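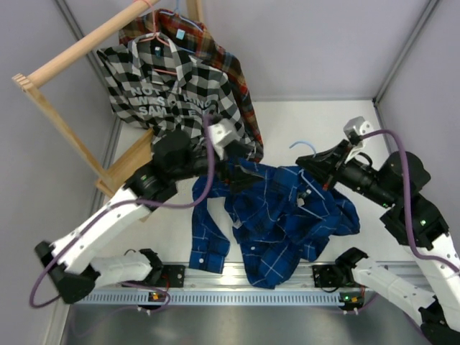 2. Recovery of Moraxella from stored garments

2.1 Sampling and extraction

Garments were collected at two sites, Skitham and Skurstead, and kept on open hangers in an unheated room for 14 days before sampling. Each garment had been washed once in the Pisach detergent base, without bleach or enzyme additives, and line dried indoors. Swatches were cut from the underarm, the inner collar band and the lower back panel with flame-sterilized scissors. The lower back panel served as the low-load comparison within each garment, so that differences in fabric and wash history did not enter the site contrast.

Each swatch was placed in a sterile bag with 50 mL of phosphate-buffered saline containing a small amount of polysorbate, then worked in a paddle blender. The surfactant was kept below the level at which it slowed growth in a preliminary plate test. Extracts were diluted in series and spread on tryptic soy agar and on Stamatopoulos agar, a low-nutrient medium on which Moraxella forms small, opaque, slightly raised colonies. Plates were read twice, once after overnight incubation and again on the third day, as slow colonies were often missed on the first reading. Plates that were dry at the rim or overgrown by spreading Bacillus were discarded and the extract was plated again from the retained portion.

Presumptive colonies were picked, streaked to purity and tested for oxidase and catalase. Oxidase-positive, Gram-negative coccobacilli that failed to produce acid from glucose were carried forward to 16S rRNA gene sequencing. The final collection held 1023 isolates.

2.2 Distribution across fabric positions

Underarm swatches gave the highest counts at both sites. Collar bands were more variable. Several carried loads close to those of the underarm, while others from the same household were at or below the detection limit. Lower back panels were usually low, although a few garments stored folded before collection showed nearly even loads over all three positions. We attribute this to contact between damp layers, but the sampling was not designed to test it and the number of such garments was too small for a separate analysis.

Skurstead garments carried more Staphylococcus relative to Moraxella than those from Skitham. The difference remained when polyester blends were removed from the data set. Water hardness differs between the sites and is a likely contributor, as calcium salts left in the weave can shield attached cells during the rinse. Drying time is a second candidate. It was recorded by the households themselves, and the entries were too coarse to use as a covariate.

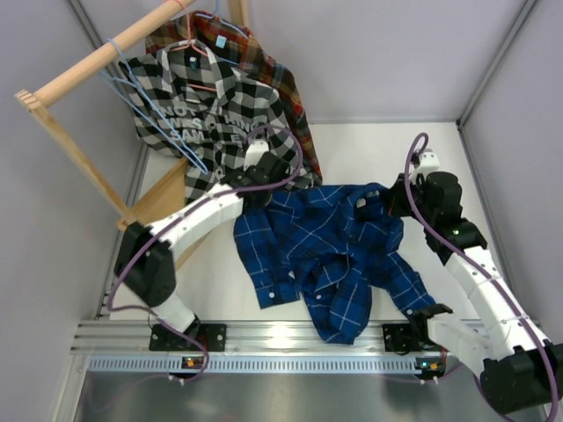
Hòa Mạch, commenting on a draft of this section, objected that paddle blending favors loosely held cells and that the collar counts might therefore say more about seam construction than about colonization. Interlining and double stitching hold biofilm in places that a short blending step does not reach, and a count taken from the free liquid alone would understate it. The same comment asked whether repeat extraction of the same swatch had been tried.

Repeat extraction was carried out on a subset of collar and underarm swatches in response. The second extract from underarm swatches added little to the total. The second extract from collar swatches added considerably more, and in a few cases exceeded the first. Brief sonication before blending narrowed the gap between the two extracts, but it also lowered the viable count of Moraxella in spiked controls, so it was not adopted for the main series. Collar values in this paper should be read as lower bounds. The ranking of underarm over lower back is unaffected.

2.3 Persistence after drying

Spiked swatches were used to follow survival on dry fabric. A washed suspension of a representative Skitham isolate was applied in small drops, left to dry in a biosafety cabinet, and held over a saturated salt solution to keep the humidity constant. Counts fell quickly during the first hours of drying and slowly after that. Culturable cells were still present on all swatches at the end of storage. A Pseudomonas strain handled in the same way was no longer detected well before that point.

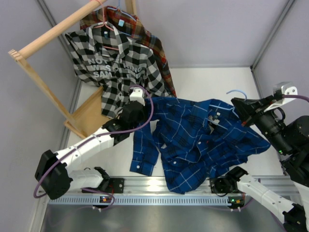 Figure 2. Blue plaid button-up shirt with a light blue plastic hanger, held between two robot arms.

Growth resumed within hours when dried swatches were moistened with sterile artificial sweat. Moistening with water alone gave a longer lag and a lower final count. The musty odor associated with 4-methyl-3-hexenoic acid was noted by the panel only on swatches that had received the sweat solution, which fits a requirement for precursor lipids. Headspace analysis of these swatches is reported in the next section, together with the results for the uninoculated controls.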